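Unit 3: Assessing Demand for Student Housing

Demand is estimated per intake, before any rooms are contracted. The starting figure is confirmed enrollment, less students who live within commuting distance. In the Prydderch data set, 3,089 students are enrolled and 2,482 of them study full time. Part-time students are left out of the first estimate.

Of the full-time group, 1,145 asked for a room through the school. Use this as the base figure. Late requests are entered separately – do not add them to the base.

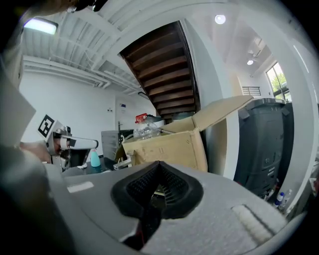 Fig. 3. Gripper with black fingertip pad; square marker at left.

Room types are then assigned in order: host family, shared apartment, studio. A student who lists no preference is placed in the shared group. Contract length should match course length, with one extra night at each end. Under-18s may be placed with host families only.

Deposits are treated as a liability until move-out and do not count as income.

Reading: Hinrichs, chapter on intake planning; Stöcker, notes on the Okus leases.

Exercise: repeat the estimate for the May intake and state your vacancy allowance.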